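Nosavine Rosewater Lip Balm, 3-pack
Shop / Lips / Balms and Tints

Sizes: single, 3-pack
Shades: Clear, Fig, Brick
Ships from Ritthorpe

Hi, I'm Yulan Yin, I make this balm, and if you're on this page you probably already know the feeling of a winter mouth that won't quit. Mine starts cracking the minute the heat goes on in the building. I tried everything the drugstore had (the minty ones made it so much worse!) and then I started melting beeswax in a soup pot at my sister's place, and well, now I have a shop.

The balm is firm. I want to say that up front since a few people have written to me expecting something slick, like a gloss. You have to warm it up a little. Swipe it on the back of your hand first if it's been sitting in a cold car, then go for the lips, and it softens right up and stays put through a cup of coffee. Maybe not through soup. I've never made it through soup with anything on my mouth.

What's in it: beeswax, sweet almond oil, shea butter, castor oil, rosewater extract, and vitamin E. The Fig and Brick shades have iron oxides for color. That's the whole list. There is almond in it, so please skip this one if you have a nut allergy, and write to me about the Andico balm instead, which I make with sunflower oil in a separate pot with separate spoons.

About the shades. Clear is clear. Fig looks scary in the tube and goes on like you just ate a popsicle, and it's the one I wear. Brick is the closest thing I have to a real lipstick and you can build it up in layers until it means business. My mother wears Brick and gets stopped in the grocery store over it, and she tells people she bought it in Paris. She did not! She got it out of my kitchen drawer.

I get asked a lot whether you can wear the balm under a regular lipstick, and yes, please do, that's half of why I made it so firm. Put it on first, go brush your teeth or find your shoes, then blot it really well with a tissue and put your lipstick over the top. If you skip the blotting your color will slide around and you'll blame me. Creamy lipsticks like it best. The very matte liquid kind will sometimes pill up over it, so for those I'd use the balm the night before and leave your lips bare in the morning.
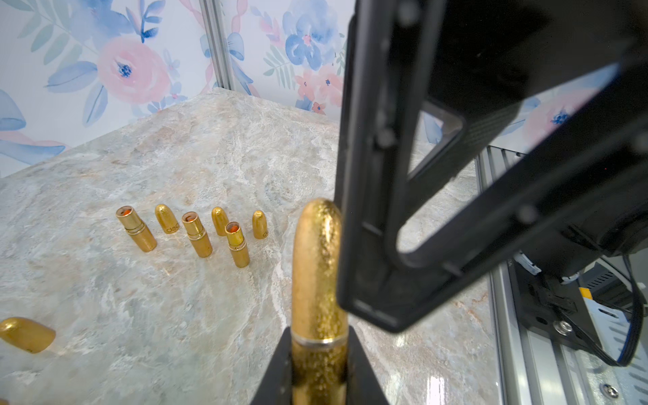 Ritthorpe, June 3, 2026

Shop update! The new batch is poured and labeled and all the shades are back, including Fig, which sold out in March and had people sending me very sad emails. I'm sorry it took so long. My wax supplier changed the size of the blocks and I had to redo my recipe sheet from scratch, and the first go came out grainy, so that one went into my own purse and my sister's purse and we've been working our way through it.

Grainy balm, by the way, is perfectly fine to use. It's only the shea butter getting warm and cooling down too slowly. If yours ever goes that way (it happens in summer, in the mailbox mostly), stand the tube in a mug of warm water with the cap on tight until it goes soft, then put it in the fridge for 20 minutes. Keep the water well below the cap. I have ruined a tube by being careless about that and it was a nice one, too.

The other change is the scent. I've gone a bit lighter on the rose. I had two customers tell me it smelled like their grandmother's bathroom, one of them meaning it kindly, and I decided they were both right. You still get it when you open the cap but it's gone pretty quickly once it's on. If you loved the old one, I'm keeping the strong version for the Bepari hand salve, so you can have it there.

How to store it: a drawer, a purse, a coat pocket, anywhere you wouldn't leave chocolate. There's no water in the tube for anything to grow in, but the almond oil will turn eventually and you'll know by the smell, kind of like old crayons. Toss it when that happens.

Shipping and returns. I pack orders myself in the evening and take them to the post office in the morning. If a tube shows up cracked or leaking, send me a photo and I'll mail another one, no need to send the first one back. I can't take back opened balms for the obvious reason, but if you hate the shade, write to me anyway and we'll sort out a swap.

I also get notes from shops asking for 1000 tubes at a time. It's so flattering and the answer is still no, my stove is only so big! Smaller shop orders are welcome, just use the contact form and tell me which shades you want.

Goes well with: Bepari Hand Salve, Andico Sunflower Balm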